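Walking Tours and Local Heritage
Handout 6: Reading an Old Port Town
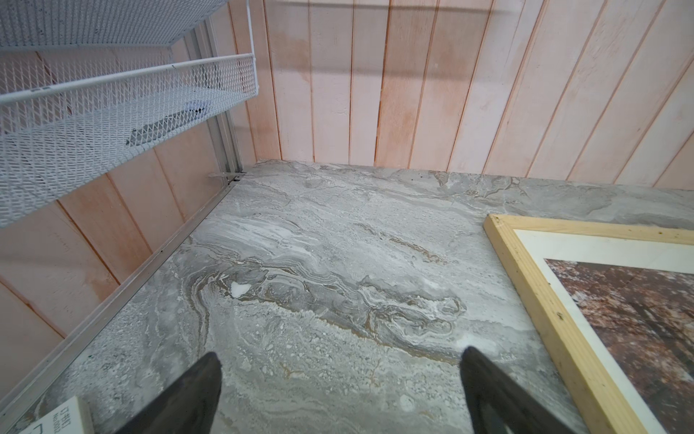
Fig. 1. Veined gray floor against vertical plank wall.

Start at the harbor and walk uphill. In Bondthorpe the oldest lots are narrow and face the water — merchants paid by frontage. The survey lists 253 houses, most of them rebuilt after the second fire.

For next time: pick 2 streets and note door heights, cellar openings and any blocked windows. Read Vogler on Kilgate, first half only.

Comments

Corrado Pace: Is the cellar map still at the library?

Bernd Vogler: Yes, upstairs. Ask at the desk.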